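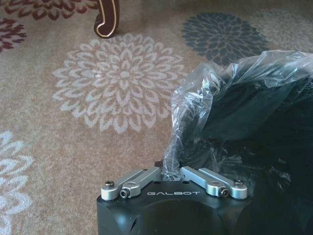
Page last changed: December

Menex wrist camera kit: review after 2312 episodes

The Menex kit is a small colour camera, a clamp bracket, a USB cable and a recording program. It is sold to groups collecting demonstrations for manipulation policies. We bought two for our household pickup set and have now used them for 2312 recorded episodes, most of them in furnished rooms with the objects on the floor. This review covers the hardware, the recorder and the export. It does not cover the Menex cloud service, which we did not subscribe to.

Mounting

The bracket is aluminium with a rubber liner. It held its position over the full run with one retightening. Menex recommends setting the camera so that the gripper housing sits along the lower border of the image, and we kept to that. On our unit the GALBOT lettering and both silver finger linkages stay in view, with the pinch point near the centre line. This is a good arrangement for labelling. In the bag episodes the annotator can see the gathered neck of plastic between the linkages and does not have to infer the grasp from the jaw encoder.

The cost is area. The housing takes up pixels that carry no information about the task. We tried cropping it out and went back to the full image, as the policy trained on cropped images was worse at judging where the fingers were.

Image quality

Exposure is automatic by default and should be switched off. With it on, clear film causes the level to pump as highlights move across the wrinkles. Locked exposure gives stable colour, at the expense of some blown highlights along the folds. Dark contents behind clear plastic come out nearly black with soft edges. We label these as "bag, contents unknown" and leave it there.

Patterned floors are handled well. The carpet with the large flower medallions in cream, maroon and slate was our hardest background for segmentation, and the camera resolves the petals cleanly enough that the failures we see belong to the model. Anyone collecting only on plain grey flooring should add a carpet like it. Our first policy, trained on 200 episodes over bare floor, reached for pale medallions as though they were objects.

Recorder

The recorder runs at 30 frames per second and writes joint state, jaw width and video to one file per episode. Start and stop can be bound to a foot pedal. We use a Kaufmann pedal, which was recognised without a driver. Dropped frames are logged, and the log is accurate as far as we could check it against an external timer.

Two faults. The episode counter resets if the program is closed, so file names can collide unless a session prefix is set. The "discard last" command also gives no confirmation, and we lost good episodes to it before rebinding the key.

Export

Export to the Nosport format is built in. Time stamps are preserved, but camera calibration is not, and must be copied across by hand. A batch of 140 episodes exports over a lunch break on our workstation.

Compared with the Hallondale unit

The Hallondale camera has a wider lens and a better cable strain relief. Its bracket is plastic and shifted twice in our trial, each time invalidating the calibration. We would take the Menex bracket with the Hallondale cable if either firm sold parts separately.

Recommendation

Suitable for labs with one or two arms and someone able to write a short script around the recorder. Set exposure manually, set a session prefix, rebind the discard key, and check calibration at the start of each session. The cable should be taped at the wrist from the first day; ours failed at the connector and the replacement took three weeks to arrive.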